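About Banen Energy Services

Banen Energy Services is an independent energy company for small cities, rural towns and the businesses in them. We buy electricity and natural gas on the wholesale market, we supply it to our customers, and we help them to use less of it. We are not a large company and we do not plan to become one very fast. Today we serve 3732 customer accounts, most of them homes, with a smaller part being shops, farms, workshops and public buildings.

How we started

The company began as a buying group. Several small manufacturers in the same valley were paying very different prices for the same natural gas, and they decided to make one common contract. The first contract was for a single winter. It went well enough that the members asked for a second one, and after that the nearby households asked if they could also join. For this we needed a license, an office and proper billing, and so the group became a company.

The name Banen comes from the road where the first office stood. We moved out of that building when the roof needed too much repair, but we kept the name because it was already printed on every bill.

In the first years we did only supply. Customers called us with questions that had nothing to do with the price: why the bill is high in a mild month, if an old boiler should be replaced now or later, what a demand charge is. We answered them as well as we could, and from these calls grew the advice service which is now half of our daily work.

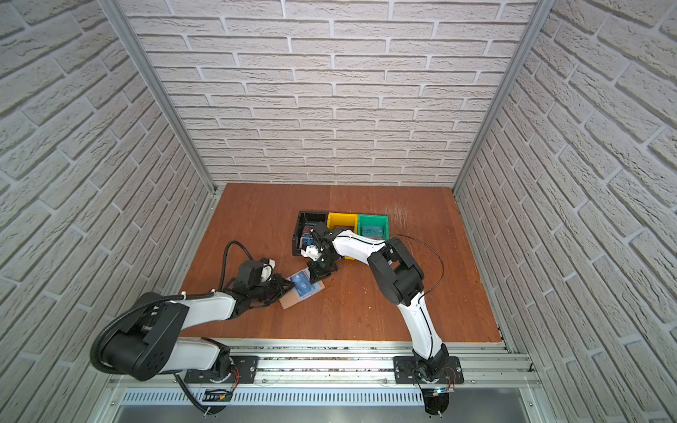

What we do

Our work is divided into 2 parts, Supply and Advice. They share one office and one telephone number, but they have separate budgets, so that the people who give advice are not paid according to how much energy we sell.

Supply takes care of the contracts for electricity and natural gas. A household can choose between a fixed price and a price that follows the market each month. For business customers we make an individual offer after we have seen twelve months of meter data. We buy a large part of the winter volume already in spring and summer, in small pieces, and this keeps our fixed price rather steady. It also means that our price does not fall immediately when the market falls, and we explain this to every new customer before signing.

Advice takes care of energy reviews, meter data and small efficiency projects. A review of a home normally takes one visit. A review of a workshop or a school takes longer, depending on how many meters there are and how well the old drawings agree with the building. After the visit the customer receives a written report with the measures listed by cost and by expected saving. We do not sell boilers, heat pumps or windows. The customer is free to take our report to any contractor.

Our companies and partners

Banen Energy Services is the parent company of Brultent, a metering company which we acquired when its founders retired. Brultent reads, tests and replaces meters for us and also for other suppliers. It keeps its own name, its own workshop and its own customer list, and our supply department has no access to that list.

For engineering questions which are too big for our own staff we work with Đặng, a consulting office that has been with us since the first school projects. They calculate the heating loads and check our reports for public buildings before these are sent out.

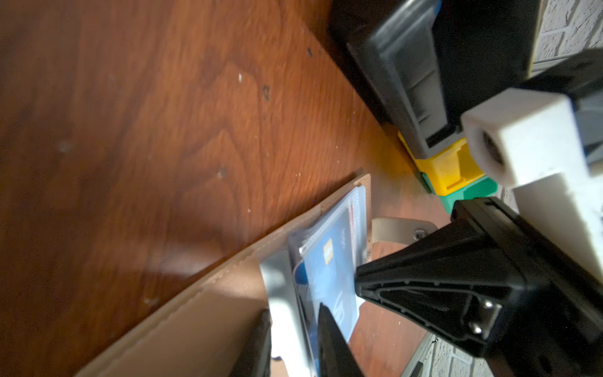
Amis

Amis is our assistance program for customers who have difficulty paying the winter bill. It is paid from our own earnings and from small voluntary amounts which other customers add to their monthly payment. A household that is accepted can divide its winter balance over the following months without interest. The application is a form of 2 pages and can be sent by mail or brought to the office. We give an answer within 30 days, and during this time we do not send reminders or start any disconnection.

Applications for the coming season open each April. Customers who were in the program before must apply again, as the income limits can change from year to year.

How the company is governed

The company is owned by its founding members and by its employees. No single owner may hold a majority of the shares. The board of directors meets every quarter and is elected at the annual meeting. One seat on the board is reserved for a residential customer and one for an employee. The chair of the board and the chief executive are always different persons - this was written into our rules when the company was formed, and it was never changed.

The board has an audit group which examines our buying decisions and our credit position. Its yearly report is given to all owners, and a customer can ask for a copy at the front desk.

Working with us

Many of our employees came from other fields: accounting, plumbing, teaching, the merchant navy. New colleagues in customer service spend their first weeks listening to calls and reading bills, including the old and complicated ones. Technicians of Brultent are trained in the meter workshop before they go out alone.

Open positions are posted on the Careers page. We also accept applications when no position is posted, and we keep them on file for one season if the applicant agrees.

Contact

For questions about a bill, please have your account number ready - it is printed in the upper right corner of the first page. For a gas smell or a fallen power line, please call the emergency number of your local network operator first and our office after that.

Page last updated 2019-04-25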